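Canham Manipulation Forum
Board: Hand Capture and End Effectors
Topic: Worn hand rig or tracked parallel gripper for demonstrations with household objects

Posted by: bench_ledger
Our laboratory is preparing a comparison of two methods of recording demonstrations for the Rurneck arm. The first is a worn rig with articulated finger segments and a marker cube on the back of the hand. The second is the Salgado parallel gripper, held by the operator and tracked with the same type of cube. Before the protocol is fixed, we would welcome comments from groups that have used either method on a tabletop.

The present plan is 164 demonstrations per method, divided among spray bottles, paper cups and folded materials. Pose is taken from the cube by a fixed camera. Finger joint readings are recorded separately and aligned afterward.

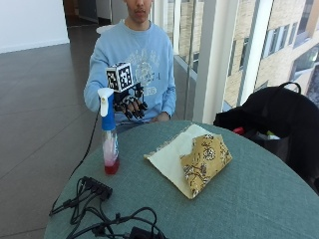
Filed under: Worn Devices / Marker Tracking

The session shown used the worn rig at a round table, with a clear spray bottle as one of the objects. Our main concern is height. The pump head of the bottle reaches the level of the cube when the hand is raised behind it, and the camera may lose part of a marker at the moment the pose matters most. With the Salgado gripper, the cube sits farther from the object, and we expect fewer dropouts. We have not yet measured this.

Posted by: torque_and_twine
Our group completed a similar trial in August and would advise against treating the two methods as interchangeable. The parallel gripper gave us cleaner pose data. It also changed how operators approached the objects. They slowed down, squared the jaws to the bottle and avoided any grasp that required the fingers to wrap. If the target is a two-jaw end effector on the Rurneck, that is acceptable. If the target is a multi-finger hand, the recordings will be of limited value.

Posted by: fiducial_desk
I must disagree in part. Wrapping grasps are useful only if the finger readings can be trusted. In our records the joint values drifted over long sessions, and recalibration was required every 3000 frames. A person reading the data afterward could not tell a firm grasp from a light one. A tracked gripper has one opening width, and it can be checked with a caliper.

On the marker question, please confirm whether the cube carries a different pattern on each face. Two visible faces will generally give a steadier orientation than one, provided that the solver uses both.

Posted by: bench_ledger
The patterns are distinct, and the solver accepts any visible face. I am attaching a view from the cup task, with two faces toward the camera.
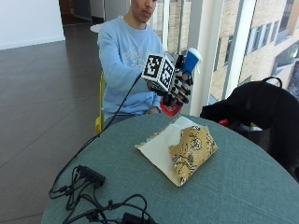

Cup task, worn rig: paper cup with white lid held in the finger attachments.

The cup is the object on which I expect the two methods to differ most. The operator can hold it at a tilt with the segmented fingers. With parallel jaws, the force is concentrated on two sides, and a paper wall offers little resistance.

Posted by: torque_and_twine
Agreed as to the cup. I would raise a separate matter, namely the cable. It runs from the rig down past the near edge of the table, and a cable that hangs in this manner can pull on the wrist during a long reach. We secured ours at the forearm and left a short loop of slack – this reduced complaints from operators considerably. The same precaution should be applied to both methods, or the comparison will not be a fair one.

Posted by: mumance_user_group
For reference, the Mumance controller accepts both input types, but it filters them differently by default. Finger joints receive a stronger smoothing setting than gripper width. Unless the settings are matched before recording, the worn rig will appear slower to close. We lost a full set of trials to this error.

Posted by: fiducial_desk
That is a useful correction, and it may explain some of the results I have reported on this board. It does not explain the drift, which was present in our raw files.

Posted by: bench_ledger
Thank you for these replies. The protocol will be revised as follows. Filter settings will be matched and noted in each file header. The cable will be secured at the forearm for both methods. Finger calibration will be repeated between object groups, and raw joint values will be kept. The spray bottle will be tested in 3 positions on the table, so that marker loss can be reported by position.

I remain undecided on whether folded materials belong in the same comparison. Suggestions on that point may be posted in this thread until the protocol is closed.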